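Home | Issues | Sections | Authors | Search
Print this article | E-mail this article

4. Equipment planning and budget for the floor-clearing task

4.1 What we priced

The Skarkport site asked for one thing: get litter off the floor and into a lined bin before the vacuum goes through. Vacuum robots are cheap and already on the shelf. Picking up is the costly part. So the budget below is for picking up only, no vacuuming, no mopping, no beds.

Two quotes came in. Hasbridge sells a two-arm mobile unit as a package, grippers and charger included, service billed by the year. Bradar sells the arms alone and leaves the base and wiring to the buyer. On paper Bradar wins. Add the base, the mounting plate, a spare gripper and the hours of a technician and the gap mostly closes. We went with Hasbridge for planning purposes. Bradar stays in as the fallback, see 4.3.

Planning figures: 174 rooms, 40 of them carpeted and in the first phase. One unit per 24 rooms was the vendor's number, we have not tested it and treat it as a best case. Two units for phase one then, and no spare.

4.2 Load on the grippers

Item mix drives the gripper choice more than weight does. Nothing in Figure 3 is heavy. The trouble is shape: crumpled wrappers, a wad of tissue, a clear bottle on its side, a thin wooden stick, a disposable slipper. A suction cup may do for the bottle and is a poor bet for the tissue. Two-finger grippers cover more of the list, at the price of slower approach and finger pads that wear. Pads go in as a consumable line.

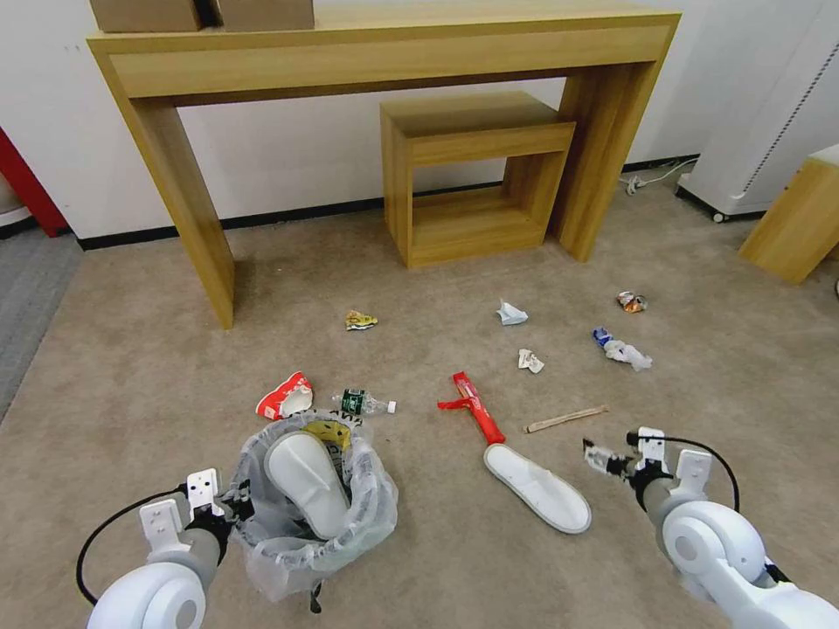
Figure 3. Floor-clearing task on beige carpet, two-arm unit with lined bin at lower left.

Bin liners are a second consumable and were left out of the first draft of the budget. They should not have been. A soft rim that spills over the edge gives the arm a smaller opening to aim for, and a stiffer bin with a clamp ring costs very little next to one service call. We added a ring for each unit. Cable sleeves too. Same reasoning, the loops near the gripper are the part we would expect to snag frist.

Clear plastic needs its own note. Bottles and bags that show the carpet through them are hard for depth cameras, and the better sensor is a paid option with both vendors. Included for one unit, so the two can be compared.

4.3 Open items

Spare parts lead time is 103 days from Bradar, Hasbridge would not commit in writing. Sorrentino, who hold the current cleaning contract, have asked who pays if a unit picks up something a guest wanted to keep. No line for that yet. Training hours also missing. Both have to be settled before the August order, and the insurance quote seperately.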